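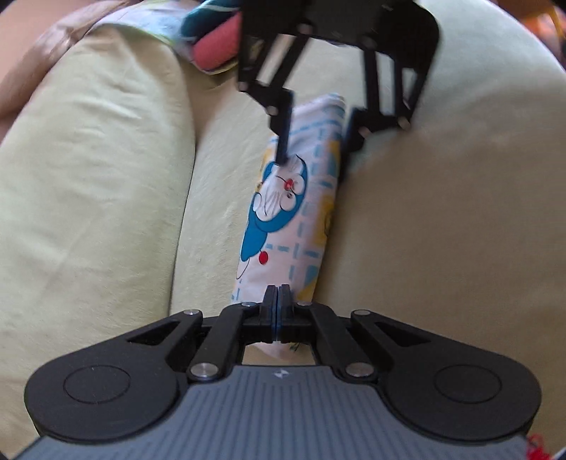 What's the best way to fold a long skinny towel so it stays folded?

Fold it lengthwise first, smooth the whole strip flat with your hand, and only then bring the ends in. If you do the short way first you get a fat little brick that pops open as soon as you put it in the drawer.

Nest Ellis
28/12/2023

OK so that's the short version and you can go back to your leftover ham now. The long version is a thread because I have spent the whole dead week between Christmas and New Year folding things on the couch and I have Opinions

Background: the linen cupboard in this house is a single shelf above the hot water unit. One shelf! For four people, plus beach stuff, plus the good tablecloth we used once. We moved to Kerport in winter and I've been shoving things in there with my shoulder ever since.

On Boxing Day I opened the door to get a pillowcase and the lot came down on my head. Everything. Including a hot water bottle, which hurt. So I hauled it all to the lounge room in armfuls and started from scratch.

First opinion: fold on the couch. I know every tidy person on the internet says use a flat table. My table has a half-done jigsaw on it and will until school goes back. And the couch is where the cricket is.

The couch is a Kominness, second-hand, a sort of pale yellowy green that my sister calls "unripe banana". Big squashy cushions with a deep crease where things vanish. It's no good at all for ironing-crisp edges but for towels and kids' cloths it's completely fine.

You do have to pick your spot though. If you fold across the crease the cloth goes down into it and you get a bendy fold. Pick one cushion and stick with it.

Now, long cloths. These are my nemesis. Square things are easy, sheets are hard but at least everybody agrees they're hard. Long narrow things look easy and then they twist on you.

The cat one is the worst offender and also the favourite. White, with a blue-and-white cartoon cat with a round face and a red nose, and a red bell down below him, and pale blue dashed lines in the background like graph paper. My youngest will not dry her face on anything else.

I fold that one so the cat's face is showing. Doesn't matter which way you were taught, if the face is hidden she'll pull out the entire stack looking for it, and then you're folding all over again at bath time. Ask me how I know

So, steps, for the people who asked. Lay it out the long way, print side down. Bring one long edge in towards the middle. Bring the other long edge over the top. Now you've got a strip.

Run your palm down the strip from one end to the other. Just once, but slowly and with a bit of weight in it. I skipped this for years and it's the bit that makes the difference.

Now flip it and see where your picture is landing. If the cat's half round the side, undo it and shift the first fold over a couple of fingers. It takes a few goes the first time and after that your hands remember.

Then either fold it in half and half again, or roll it. I roll if it's going in the basket in the bathroom and fold if it's going on the shelf. Rolled ones on a shelf just wander off sideways and take their friends with them.

Someone's asked in the replies if you should fold in thirds or in half the long way. Depends how wide it is! Thirds for a proper hand towel, half for anything that's already narrow. If you do a narrow one in thirds you end up with a sausage.

Someone else has asked about the "loose end goes under" rule. I do follow that one. My nan was strict about it. Tuck the loose edge to the bottom so the rounded fold faces out of the cupboard and you can grab one without dragging three more along.

Interlude for a cup of tea and to find the other half of a bath mat

Right. Bath towels. Same as above but do it standing up. I hold it under my chin, bring the sides in, let it drop over my arm, and then finish on the couch. My partner says it looks like I'm fighting a pelican.

Flannels I don't fold at all any more. They live in a shoebox, flat, in a pile. I used to fold them into little quarters and they took up double the room. I'm a bit cross about the years I spent on that.

Tea towels stand up on their edges like files in a drawer. I resisted this for ages because it felt like something you'd do if you had a label maker. But you can see every one, and I found the good Skyrme one with the wattle on it that I'd been blaming my mother-in-law for losing. (Sorry Jan.)

Fitted sheets: no. I've watched all the videos. I tuck the corners into each other, do my best and put the bumpy side to the wall. Please don't send me another video.

The whole lot took me most of a day's cricket. I had a timer going for the first bit because I wanted to know how long the towels would be. It was 43 minutes, and that includes an argument about who'd had the remote.

The part I'd do differently is sorting. I started folding whatever was on top of the pile, which meant I had tiny stacks all over the couch and nowhere to sit. Then the dog got up. Then I had one stack.

Do it by person if you've got kids. I did hers, his, ours, guests, beach. The beach pile was the biggest by a mile and at least one of those towels is from a hotel, and I will not be taking questions.

Speaking of the beach pile - sand. Shake them again. I don't care if you shook them before they went in the machine. I had grit all down inside the couch and had to get the vacuum out with the thin nozzle.

Found in the crease while vacuuming: a hair clip, 15 cents, a dried apricot I hope was an apricot, and a docket from Grolis with order number 3167 on it for the lamp that never turned up. So I've rung them about the lamp. Who says housework doesn't pay.

(Update for the lamp people, since there are now lamp people: they're "looking into it". They're shut till January. I'm reading by the rangehood light.)

A few of you want to know about softness. I've stopped using fabric softener on towels. It makes ours feel lovely and then they just push the water around. A good shake, out on the line, and in before they go stiff as a board. In this weather that's not long at all.

The printed kids' ones I hang inside out, or picture side away from the sun anyway. We had a dinosaur one that faded to a sort of ghost on our west-facing line. He was very much mourned.

And don't iron over the print. I did it once with a beach bag, different print, and part of it came off on the iron and then onto a school shirt. If a printed cloth's a bit crumpled, fold it while it's just off the line and put something heavy on it overnight. I use the atlas.

My eight-year-old has been helping, for money. Five dollars for the afternoon, negotiated up from two. He's quite good at the long ones now. He does the palm thing with his whole forearm and makes a steamroller noise.

The little one's job is to tell us if the cat is looking the right way. She takes it extremely seriously. The cat got rejected twice yesterday.

How the shelf looks now: beach at the back because we mostly leave that in the car anyway, bath towels left, sheets right with their ugly sides hidden, kids' stuff at the front where she can reach it from the step stool. Tablecloth has gone to the op shop. I felt nothing.

The hot water bottle has been moved to a hook.

Someone has just replied that they put the whole sheet set inside its own pillowcase. Yes! I do that for the spare bed and forgot to say. You grab one parcel and you're done. Doesn't work for ours because we have one pillowcase that belongs to nothing, and he has to live somewhere.

Also getting a lot of "just buy a bigger cupboard". It's a rental, love. I can't even put a nail in the hallway.

To the person who folds their tea towels into triangles: I looked at your photos for ages and I think they're beautiful and I could never.

Last one for tonight, there's a load on the line and the breeze has come up. If anyone's got a way to fold a hooded towel, the kind with ears, please tell me. I've got it bunched up behind the bath sheets with the ears poking out and it frightens me every time I open the door.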